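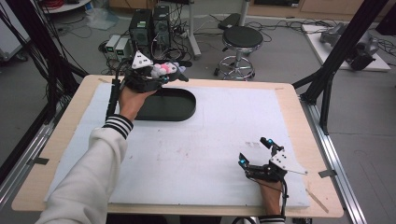
So who decides which ad wins? At the Bradance Awards it's a jury of working creatives, who score every entry alone at home before they ever sit down in one room to argue about it.

I had the pleasure of watching the arguing part this year, or at least the version of it that fits on a laptop. The final session ran deep into the evening of 19 Dec 2020, with jurors calling in from kitchens and spare bedrooms (and one from a parked car, bless him), and I don't think I've ever heard people care so much about a thirty-second film for rye crackers.

There were 2194 entries to get through. The first round cut them to 145, and after that the talking started. Gizella Gulyás, the jury president, has a lovely way of letting a quarrel run until everybody is tired and then asking the quietest person on the call what they would have been proud to make. She did it again and again that night, and more than once the vote swung. 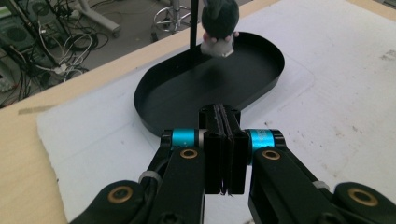 The longest fight was over the Kikuchi tea campaign, a set of radio spots with hardly any words in them. Half the jury thought it was the bravest thing they'd heard in years. The other half thought the client had been talked into paying for silence! Haruto Mizuno, who was judging for the first time, played the spots once more through his phone speaker, tinny as anything, and they still worked, and that was more or less that. Gold for radio, with two people still grumbling.

Print was easier going. Pindale, the walking-boot people, took a Gold for posters that gave directions to places you'd only want to reach on foot, and I've had one of those taped above my desk ever since. Sunon picked up a Silver for outdoor work, and I'd have gone higher myself, but I wasn't asked.
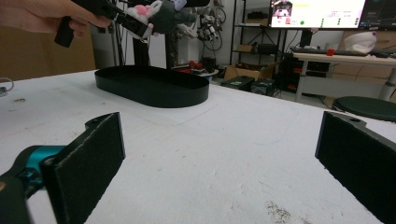 White tabletop with a black oval tray, empty.

What I'll remember most is how much homework goes in. Gizella told me she'd filled 18 pages of a notebook before the first call, mostly with questions, and crossed out nearly all of them once the others began to speak. Entries for the next round open in February, the fee stays at 100 dollars for a single piece, and small studios can send in one piece of work for free.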